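Cistolow Picture Pages
Chores, Close Up
Text and selection: Josué Trindade

Readers in Proststead keep asking whether a machine can do the boring jobs yet. They mean putting away dishes, folding towels, sorting a drawer, tidying the cords behind a desk. The short reply is that some of it works some of the time, mostly when the things are stiff, stay where they are put and look the same every day. A mug is fairly easy. A sock is hard. A cord is harder than most people expect.

Soft and thin things are the subject of this gallery. A cord has no fixed shape. Move one end and the rest goes somewhere else, and a hand that has learned one curve may meet a different one a minute later. People deal with this by feel, often while looking at something else. A machine with a camera near its gripper has to deal with it through a view that its own parts take up a good deal of.

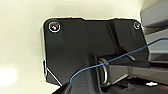 Cistolow, Issue 20, page 2

A thin blue wire and a thick black gripper finger. The wire curves past a metal ring on its way up to the right, and the hardware around it is many times wider than it is.

Size matters more in this work than it gets credit for. Someone picking up a wire uses a fingertip and a thumbnail, and both can feel when they have it. A blunt finger that suits a box or a bottle has less to go on. Makers can fit thinner tips, but thin tips are worse at lifting a full jar. A house has both wires and jars in it, often in the same cupboard.

The people at Frota, who run a repair counter and a small parts room, put it in terms of their own day. They would gladly give up winding cables and bagging small parts. They would not hand over anything where a snag means a broken connector. Their list of jobs for a machine is short for now:

Moving bins from one shelf to another
Wiping down a clear bench
Bringing an empty tray to the counter

Nothing on that list is thin or floppy. Prullau, the linen service across the road, has the opposite problem. Nearly everything there is floppy. The shop handles 600 towels on a full day, and the folding is still done by hand at 2 tables. The owner has watched folding demonstrations and liked them – the towels came out square – but says the pace was wrong for her and so was the starting point. The demonstration towels were laid out flat. Hers come out of the dryer in a heap.

That is a fair thing to check when you watch any video of a chore being done. Look at how the things were placed before the machine started. Look for a cut. Ask who puts it right when something drops.
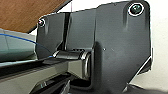 Page last changed: September

Dark metal plates, a polished steel shaft, and a fine blue line at the left that ends close to the shaft's tip. It is likely a cable or a string. From this near, the machine blocks most of its own view.

A camera so close is useful for the last inch of a reach. For planning the rest, a second view from farther back helps, and plenty of setups use both. It adds to the cost, and in a kitchen it adds one more thing to bump into.

My own view after putting these pages together: for a shop floor with steady, solid parts, yes, some chores can go to a machine now. For a home, I would wait. Vacuuming is the exception, and it became one partly by asking us to pick the cords up off the floor first.

Letters on laundry machines are held over to the next issue. Shops in Proststead that have tried a machine on cords or cloth, with good results or bad, can write to the Cistolow desk.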